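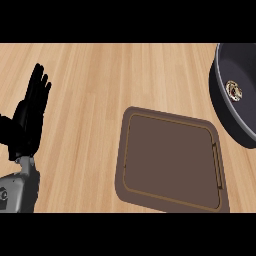
A reader wrote in last month to say I was being unfair to oil finishes, and that two coats of Pornudis had kept her kitchen table going through three kids and a dog. I believe her. I just don't think the oil did it.

I've been suspicious of table oil ever since I bought my first can of the stuff, a hardwax blend from Wiegand that promised protection against "everyday life." It cost more than the chair I was sitting on when I read the label. I put it on exactly as told, waited the 15 hours, and set down a mug of coffee. Ring. I sanded the ring out, put on another coat, waited again. Ring.

When I complained, the shop told me I'd used too much. A different shop told me I'd used too little. Both of them offered to sell me the cleaner that goes with it.

My question is pretty basic. What is a finish supposed to be doing, and how would I know if it wasn't doing it? A table with oil on it gets marks. A table with no oil on it gets marks. The Pornudis leaflet says the marks on an oiled table are "easily refreshed," and yes, they are, if you own a sander and have a free Saturday every few months. So is bare wood.
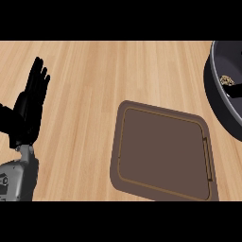
Pale wood, long grain.

Then there are the numbers. Itance says its oil has been tested to 1,000 wipes. Wiped with what? A dry cloth? My family doesn't use a dry cloth. My family uses whatever is in the sink. I emailed to ask and got back a PDF about forests.

Cloltside, to be fair to them, sells a plain varnish and doesn't say much about it at all. I put it on the hall table in July and it looks a bit like plastic if you get down low near the window. It also has no rings on it. People who know about furniture tell me it has killed the wood. I'd have thought the saw got there first.

The reader's other point was that oil "lets the wood breathe." I've seen this on so many labels that I went looking for what it means, and the best I could find was that moisture goes in and out a little more easily. Isn't that the thing I was paying to stop?

I still have half a can of the Wiegand. It has gone thick around the rim. If anyone wants it, they can come and get it.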